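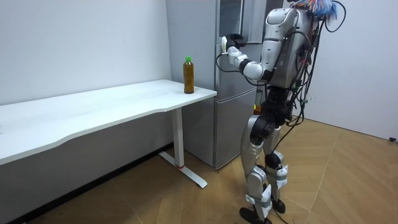

Sep 30, 2021

Caught Lena Wasilewska between two calls, she had 14 minutes, gave us 33. She runs support for Kornura, the rental service that sends out a humanoid plus a software pack called Clurkier. 285 a day, setup included.

Why fridges first? "Everyone asks for it. Doors are harder than people think – the seal grabs, then lets go all at once." Clurkier ships with a door routine, you teach it the handle once and save it. Teaching takes 60 minutes if your new to it. Less later, she says.

The small add-on handles are the part she'd push. "Give the gripper something to hold. Flat fridge fronts are misery." They're extra. Bit cheeky at that price.

Complaints? Cables. She didn't argue. "Customers hate them. I hate them." A tidier harness is due in December, no promise on the date.

And the legs, does anyone need legs for this? Long pause. "For one fridge, no. Get an arm on a stand, I'll tell you that on the phone." Cerov, their smaller rival, rents exactly that. She brought them up herself, wich I liked.

Minimum hire is two days. Deposit on top, ask first.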